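국제정치 특강 제3강 강의 자료
휴전 이후의 중재: 이르니아(Irnia) 협상과 여론의 문제
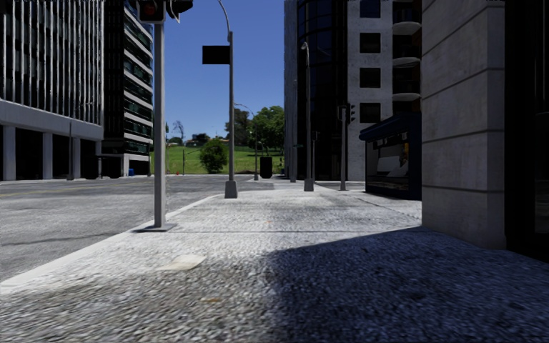
호지메이리 브란당(Rosimeire Brandão)은 휴전 협상을 다루는 강의가 대개 서명식에서 끝나는 점이 늘 불만이었다고 하면서, 서명 다음 날 아침 주민이 라디오에서 무엇을 들었는지를 묻지 않으면 합의문을 절반만 읽은 셈이라고 지적한 바 있다. 본 강의는 이 지적을 출발점으로 삼는다. 합의문의 내용, 중재자의 권한, 당사자의 국내 정치적 사정을 차례로 검토한 뒤, 합의가 공표되고 해석되는 과정을 별도의 분석 대상으로 다룬다.

강의 목표

수강생은 본 강의를 마친 후 다음 사항을 설명할 수 있어야 한다.
주선, 중개, 조정, 중재재판의 개념상 차이
중재자의 중립성과 영향력 사이에 존재하는 긴장 관계
합의문에서 의도적 모호성이 수행하는 기능과 그 비용
국내 여론이 협상 대표의 재량을 제한하거나 확대하는 방식

사전 읽기 자료는 학과 자료실에 비치되어 있다. 이르니아 합의문은 영문본과 국문 번역본이 함께 제공되나, 토론 시 조문 인용은 영문본을 기준으로 한다. 번역본의 제2부에는 용어가 통일되지 않은 부분이 남아 있으므로 유의하기 바란다.

1. 용어의 정리

유엔 헌장 제33조는 분쟁의 평화적 해결 수단으로 교섭, 심사, 중개, 조정, 중재재판, 사법적 해결, 지역적 기관 또는 지역적 약정의 이용 등을 열거하고 있다. 국내 문헌에서는 mediation을 중개 또는 중재로, arbitration을 중재 또는 중재재판으로 옮기는 경우가 혼재한다. 본 강의에서 중재라는 단어를 단독으로 사용할 때는 mediation을 가리키며, 구속력 있는 결정을 내리는 절차는 중재재판이라 부른다.

주선(good offices)은 제3자가 당사자 간 접촉을 가능하게 하는 데 그치는 활동을 말한다. 장소를 제공하거나 서신을 전달하거나 대표단의 안전한 이동을 보장하는 일이 여기에 속한다. 중재자는 이보다 더 나아가 의제의 순서를 제안하고, 문안의 초안을 작성하며, 경우에 따라 당사자에게 유인과 압박을 제시한다. 조정(conciliation)에서는 조정위원회가 사실관계를 심사하고 해결안을 권고한다. 권고에는 법적 구속력이 없다. 중재재판에서는 당사자가 사전에 판정에 따르기로 동의하며, 이 동의가 판정의 구속력을 뒷받침한다.

실제 협상에서 이 구분은 자주 흐려진다. 주선으로 시작한 제3국이 협상이 교착되면 초안을 내놓는 경우가 많고, 당사자 일방은 그 변화를 환영하는 반면 상대방은 권한을 넘어선 행위로 받아들이곤 한다. 따라서 사례를 분석할 때는 제3자가 스스로를 무엇이라고 불렀는지와 실제로 어떤 행위를 했는지를 나누어 기록하여야 한다.

2. 중재자의 유형과 자원

중재자는 보유한 자원에 따라 크게 두 유형으로 나누어 볼 수 있다. 첫째 유형은 군사적 또는 경제적 수단을 보유한 강대국이다. 강대국은 합의 이행에 대한 보상을 약속할 수 있고, 거부에 따르는 비용을 높일 수도 있다. 이러한 중재자는 분쟁에 이해관계를 가지는 것이 보통이며, 당사자 역시 이를 알고 있다. 둘째 유형은 강제 수단이 없는 소국, 종교 단체, 민간 기구이다. 이들의 자원은 접근성, 비밀 유지 능력, 장기간 축적된 신뢰에 있다.

편향된 중재자가 반드시 실패하는 것은 아니라는 점은 학계에서 오랫동안 논의되어 왔다. 한쪽 당사자와 가까운 중재자는 그 당사자로부터 양보를 끌어낼 수 있다는 점에서 상대방에게도 유용하다. 문제는 편향의 존재보다 편향의 방향이 협상 도중에 바뀌는 데서 발생한다. 중재국에서 정권이 교체되거나 에너지 계약과 같은 별도의 사안이 타결되면, 당사자는 중재자가 제시하는 보장의 가치를 다시 계산하게 된다.

민간 중재자의 한계도 함께 검토할 필요가 있다. 비공식 접촉은 당사자가 공개적으로 할 수 없는 말을 시험해 볼 공간을 제공한다. 그러나 합의 이행을 감시할 인력과 예산이 없으므로 일정 단계에 이르면 국가 또는 국제기구에 절차를 넘겨야 한다. 이 이관 단계에서 문서화되지 않은 양해 사항이 유실되는 사례가 빈번하다. 이르니아 협상 역시 그러하였다.

3. 사례: 이르니아 협상

3.1 배경

분쟁의 직접적인 쟁점은 북부의 코키르든(Corkirden) 자치구와 중앙정부 사이의 항만 수입 배분이었다. 자치구 의회는 항만 관세가 지역 재정으로 귀속되어야 한다고 주장하였고, 중앙정부는 관세 징수권이 헌법상 국가의 전속 권한이라는 입장을 고수하였다. 2012년 봄 자치구 의회가 독자적인 징수 조례를 통과시키자 중앙정부는 의회 해산을 명하였다. 이후 항만 진입 도로에서 발생한 무력 충돌이 내륙의 플랜드사이드(Flandside) 지구로 확산되었다.

당시 외신 보도는 분쟁을 민족 갈등으로 규정하는 경향이 강하였다. 두 지역의 언어가 다르다는 점이 주된 근거로 제시되었다. 그러나 초기 요구 사항을 검토하면 언어 문제는 학교 교육에 관한 한 개 항목에만 나타나며, 나머지는 조세와 행정 인사에 관한 것이다. 언어가 전면에 등장한 것은 충돌이 장기화되고 양측이 각각 해외 동포 사회에 지지를 호소하기 시작한 뒤의 일이다. 수강생은 분쟁의 원인과 분쟁을 설명하는 언어가 시기에 따라 어떻게 어긋나는지에 주목하기 바란다.

3.2 비공식 접촉

첫 접촉은 포르투갈의 기마랑이스(Guimarães)에서 이루어졌다. 장소 선정에는 양측 모두 상주 공관을 두지 않은 도시라는 점이 고려되었다. 참석자는 직함을 사용하지 않기로 하였고, 회의록은 발언자를 표시하지 않는 방식으로 작성되었다. 첫 회의의 의제는 부상자 이송과 구금자 명단 교환으로 한정되었다.

의제를 좁게 잡은 것은 당시 주선을 맡은 측의 판단이었다. 관세 배분을 먼저 다루어야 한다는 자치구 측의 요구는 두 차례 보류되었다. 이 결정에 대한 평가는 엇갈린다. 인도적 사안에서의 협력이 최소한의 신뢰를 만들었다는 견해가 있는 반면, 핵심 쟁점을 미룬 결과 플랜드사이드의 전선이 그사이 고착되었다는 비판도 있다. 후자의 견해에 따르면 협상 순서의 선택은 중립적인 기술 문제로 볼 수 없으며, 현상 유지로 이익을 얻는 쪽에 유리하게 작용한다.

3.3 휴전 합의

휴전 합의는 첫 접촉으로부터 277일이 지나 서명되었다. 합의문은 총 3부로 구성된다. 제1부는 병력 분리와 항만 도로의 재개통, 제2부는 관세 수입의 임시 배분, 제3부는 감시단의 구성과 분쟁 해결 절차를 다룬다.

제2부의 핵심 문구는 항만 수입이 "최종 지위에 영향을 주지 아니하고" 공동 계정에 예치된다는 규정이다. 중앙정부는 이를 징수권이 국가에 있음을 전제한 임시 조치로 해석하였고, 자치구는 배분 권한이 처음으로 인정된 것으로 해석하였다. 협상 대표들은 두 해석이 병존한다는 사실을 알고 있었다. 문구를 더 명확히 할 경우 어느 한쪽은 서명할 수 없었기 때문에, 중재자는 모호성을 그대로 유지하는 방안을 택하였다.

4. 의도적 모호성의 기능과 비용

의도적 모호성은 협상 실무에서 널리 사용되는 기법이다. 당사자가 근본적인 입장을 포기하지 않은 채 행동만을 조정할 수 있게 하며, 시간이 지나 상황이 변하면 쟁점의 중요성이 저절로 낮아질 가능성을 열어 둔다. 지도자는 국내 청중에게 양보하지 않았다고 설명할 수 있다.

비용은 이행 단계에서 나타난다. 모호한 조항의 해석권이 누구에게 있는지가 정해지지 않으면, 해석을 둘러싼 분쟁이 합의 자체에 대한 분쟁으로 확대된다. 이르니아 합의문 제3부는 해석상의 이견을 공동위원회에서 협의한다고 규정하였으나, 공동위원회가 합의에 이르지 못할 경우의 절차는 두지 않았다. 첫 관세 정산이 이루어진 달에 공동위원회는 예치금의 이자가 수입에 포함되는지를 놓고 회의를 중단하였다. 금액은 크지 않았으나 양측 모두 이 문제에서의 양보가 징수권 문제의 선례가 될 것을 우려하였다.

모호성을 사용할 때 검토할 사항으로는 다음을 들 수 있다.
해당 조항이 즉시 이행을 요하는 조항인지 여부
해석 기관의 존재와 그 의결 방식
당사자가 각자의 해석을 공개적으로 발표할 것이 예상되는지 여부
모호한 상태가 지속될 때 어느 쪽의 사실상 지위가 강화되는지

마지막 항목은 실무에서 간과되기 쉽다. 문언이 대칭적이더라도 현장의 상황이 대칭적인 경우는 드물다. 항만 시설을 실제로 관리하던 쪽은 세관 인력을 계속 배치할 수 있었고, 상대방은 문서로 항의하는 데 그쳤다.

5. 합의의 공표와 여론

5.1 양면 게임의 관점

협상 대표는 상대방과 협상하는 동시에 자국의 유권자, 의회, 군부와도 협상한다. 국제정치학에서 이를 양면 게임이라 부른다. 국내에서 비준 가능한 합의의 범위가 좁을수록 대표는 협상장에서 양보할 여지가 없다고 주장할 수 있으나, 그 범위가 지나치게 좁으면 합의 자체가 불가능해진다. 대표가 협상력을 높이기 위해 국내의 반대 여론을 부각하는 전략은 단기적으로 유효할 수 있다. 다만 한번 조성된 반대 여론은 합의 후에도 남아 비준과 이행을 어렵게 한다.

중앙정부의 대표단은 협상 초기에 강경 여론을 거듭 언급하였다. 정부와 가까운 신문들은 같은 시기에 자치구에 대한 어떠한 재정적 양보도 헌법 위반이라는 사설을 연이어 게재하였다. 서명 후 정부가 공동 계정의 필요성을 설명하기 시작하였을 때, 동일한 사설의 문구가 야당의 의회 질의에 인용되었다.

5.2 두 개의 기자회견

합의 발표를 공동으로 진행하자는 중재자의 제안은 의전상의 이유로 받아들여지지 않았다. 양측은 같은 날 저녁 각각 기자회견을 열었다. 중앙정부 측은 국가의 재정 주권이 확인되었다고 발표하였고, 자치구 측은 항만이 주민에게 돌아왔다고 발표하였다. 두 발표는 모두 방송으로 중계되어 상대 지역에서도 청취할 수 있었다.

발표 직후 양측의 지지층은 자신들의 지도자보다 상대 지도자의 발표를 근거로 합의를 평가하였다. 상대방이 승리를 선언하였다면 우리가 양보한 것이라는 논리이다. 합의문 전문은 발표 후 여러 날이 지나서야 두 언어로 공개되었으며, 그 사이 요약본과 발췌본이 유통되었다. 요약본 가운데 상당수에는 제2부의 유보 문구가 빠져 있었다.

앞서 소개한 브란당의 지적은 이 시기와 직접 관련된다. 공표 방식이 합의의 일부로 다루어지지 않으면, 협상장에서 신중하게 유지된 균형이 발표 과정에서 무너질 수 있다. 이에 대해서는 반론도 가능하다. 공동 발표를 강제하였다면 어느 쪽도 국내 지지층을 설득하지 못하였을 것이며, 각자의 승리 선언은 서명을 위해 치러야 할 대가였다는 것이다. 토론에서는 두 입장을 모두 검토한다.

5.3 외신의 역할

외신 기자의 상당수는 수도에 주재하였으며, 코키르든의 반응은 전화 인터뷰나 현지 통신원의 원고를 통해 전달되었다. 수도에서 취재한 거리 인터뷰는 이르니아 국민의 반응이라는 제목으로 보도되는 일이 많았다. 플랜드사이드 주민은 충돌의 피해를 가장 크게 입었음에도 초기 보도에서 거의 다루어지지 않았다.

언론 보도를 자료로 사용할 때에는 취재 장소, 인터뷰 언어, 통역의 유무를 확인하여야 한다. 거리 인터뷰는 특정 시점의 감정을 기록한 자료로서 가치가 있으나 여론의 분포를 추정하는 근거로는 사용할 수 없다. 여론조사 역시 질문 문항이 합의를 어떤 명칭으로 부르는지에 따라 결과가 달라진다. 휴전 합의, 항만 합의, 기마랑이스 문서라는 세 가지 명칭은 각기 다른 정치적 함의를 지녔다.

6. 이행 감시

감시단의 임무는 병력 분리선의 확인과 위반 사항의 보고로 한정되었다. 관세 공동 계정은 감시 대상에서 제외되었는데, 재정 사안에 외부 인력이 관여하는 데 대한 중앙정부의 반대가 반영된 결과이다. 그 결과 감시단의 정기 보고서는 군사 부문의 이행 상황을 양호하다고 평가하면서도 당시 가장 심각한 쟁점이던 예치금 문제를 다루지 못하였다.

감시 보고서의 공개 범위 또한 쟁점이 되었다. 비공개 보고는 당사자가 체면을 잃지 않고 위반을 시정할 기회를 준다. 공개 보고는 위반의 정치적 비용을 높이지만 감시단의 접근이 제한될 위험을 수반한다. 이르니아 감시단은 요약본만을 공개하는 절충안을 채택하였다. 요약본의 문안을 양측과 사전에 협의하는 절차가 관행으로 자리 잡으면서, 공개본에서는 책임 소재에 관한 서술이 점차 줄어들었다.

7. 다른 사례와의 비교 시 유의점

단일 사례에서 도출한 명제를 일반화하는 데는 한계가 있다. 이르니아의 경우 쟁점이 분할 가능한 재화, 즉 관세 수입이었다는 점이 합의를 용이하게 하였다. 성지나 수도의 지위와 같이 분할이 어렵다고 인식되는 쟁점에서는 공동 계정과 같은 기술적 해법을 적용하기 어렵다. 다만 분할 가능성은 쟁점의 고유한 속성이라기보다 정치적 담론의 산물인 경우가 있으므로, 당사자가 언제부터 해당 쟁점을 분할할 수 없는 것으로 규정하였는지 추적할 필요가 있다.

무장 세력의 내부 결속도 또한 변수가 된다. 코키르든 측은 자치구 의회를 중심으로 비교적 단일한 지휘 체계를 유지하였다. 여러 분파가 경쟁하는 분쟁에서는 서명에 참여하지 않은 세력이 합의를 방해할 유인을 가진다.

8. 토론 문제

가. 기마랑이스 접촉에서 인도적 사안을 먼저 다룬 결정을 평가하시오. 관세 배분을 첫 의제로 삼았을 경우 양측 대표가 국내에서 직면하였을 제약을 함께 고려할 것.

나. 합의문 제2부의 유보 문구를 대체할 문안을 작성하시오. 대체 문안이 어느 당사자의 해석을 배제하는지 밝히고, 그 당사자가 서명할 이유를 제시할 것.

다. 공표 방식을 합의문의 부속서로 규정하는 방안의 장단점을 논하시오. 발표 시각, 사용 언어, 전문 공개 시점을 구체적으로 다룰 것.

라. 감시단이 재정 이행까지 감시하였다면 예치금 문제의 전개가 달라졌을 것인지 논하시오.

9. 과제 및 제출 안내

수강생은 토론 문제 가운데 하나를 선택하여 짧은 논평문을 작성한다. 논평문은 합의문 조항을 두 개 이상 직접 인용하여야 하며, 언론 보도를 인용하는 경우 취재 장소를 각주에 표기한다. 조별 토론에서 제시된 의견을 사용하는 것은 허용되나 문장은 각자 작성하여야 한다.

제출은 학과 사무실의 과제함 또는 강의 게시판을 통해 가능하다. 게시판 제출 시 파일명에는 학번과 문제 기호만을 기재한다. 마감 시각은 다음 강의일 오전 9시이며, 연장이 필요한 경우 마감 전에 담당 조교에게 사유를 알려야 한다.

다음 강의에서는 난민 귀환과 재산권 회복을 다룬다. 플랜드사이드 지구의 주택 등기 자료를 사용할 예정이므로 합의문 제1부의 주민 이동 조항을 미리 읽어 오기 바란다.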